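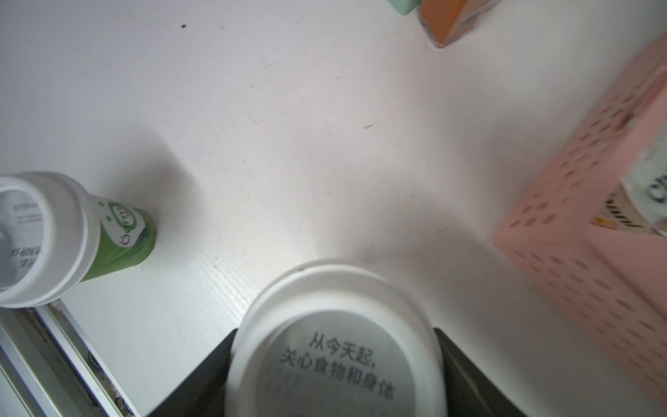

## Unit 4: Sorting Packaged Goods at the Bench

These notes accompany the practical session in the Rinlow teaching room. Students should read them before attending and bring a copy to the bench.

### Orientation of containers

Cups and bottles arrive at the bench in any position. A white cup may be standing on its rim with the base uppermost, and the base should be read before the cup is turned. Printing is often found there – in this instance two lines in Chinese, 从今天起, 关心食物和身体 ("from today, care about food and the body"). Record such text as a slogan. It is neither a product name nor an ingredient statement.

A bottle lying on its side is recorded by the colour of its body and label, then stood upright. The white and green bottle is entered under "green".

### Baskets and boxes

1. Place cups and bottles in the pink perforated basket, heaviest at the bottom.
2. Keep boxed goods, such as the orange box, on the tabletop until their labels have been copied.
3. Leave printed packages flat, with the largest lettering facing up.

### Assessment

Each student submits a written log of 800 words, worth 20 marks. Logs are due on 28 Mar 2024. Labelling terms follow the Ostermann glossary, section 2.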